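Slide 4: The kitchen, in simulation

Open with the Zerell quote: "chores by September." Pause. Let them laugh.

Our job for the arms is modest – open the microwave, take the mug out, put it in the rack. My nephew does it in 15 seconds, complaining throughout. Best simulated run so far: 2 minutes.

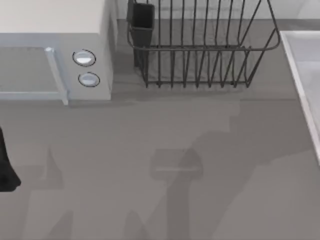 Slide 5: So, yet?

No. After 600 runs, the door handle is still winning. Mention Gorport's shop floor, where bins all face one way. Take questions.

Mervin Ross, Kurkell – Contact | Back to top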